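FOR IMMEDIATE RELEASE

Fukidlow opens its second snack and coffee counter in Poldale

POLDALE, Jan 18, 2023 — Hi, it's Nhi Hứa, and yes, I write my own press releases (the last agency used the word "elevated" four times, so we parted ways). I've got good news! Fukidlow is opening counter number 2, in the old Sadowski shoe repair shop, right across from the bus stop. If you ever had a heel fixed there, you already know the door sticks. It still does. Push hard.

We started on Ustov Street with one coffee machine and a shelf of nut bars I'd baked the night before. The new place has 30 seats, a real kitchen in back, and a window where you can grab something without taking your headphones off. I'm pretty excited about that window.

The menu is mostly what regulars already order — drip coffee, ginger tea, egg sandwiches until they're gone, and soup after eleven. New for Poldale is a build-your-own snack tray for offices and school events. Pick your snacks, tell us how many people are coming, and we'll have it ready the next morning. Last year the Ustov Street kitchen made 2000 trays of sandwiches and I still like sandwiches, so I figure we can handle snacks too.

We're open every day from seven, and for all of January your first coffee at the new counter is on me. Just say hello and tell us it's your first visit. We'll take your word for it.

A wrapped snack bar on a green tray, with two wicker baskets behind: 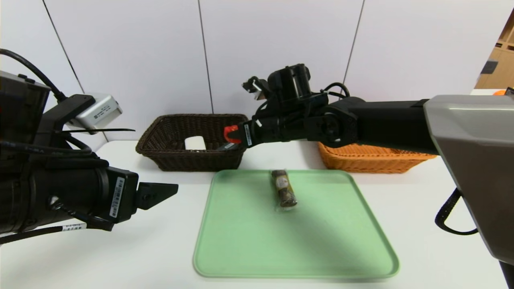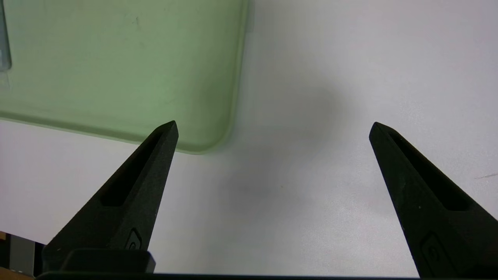
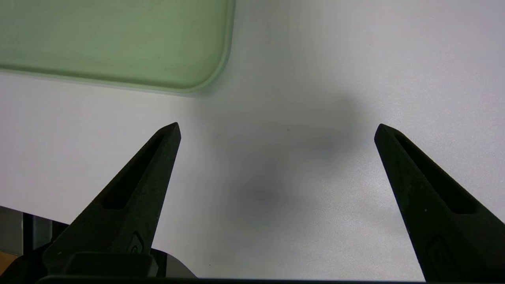

Getting here and getting in touch

Fukidlow Poldale is at 726 Sadowski Lane. Parking is behind the building, and bikes can go by the side wall. For tray orders, interviews, or a chat about soup, stop by either counter and ask for Nhi. I'm at Ustov Street in the mornings and in Poldale after lunch.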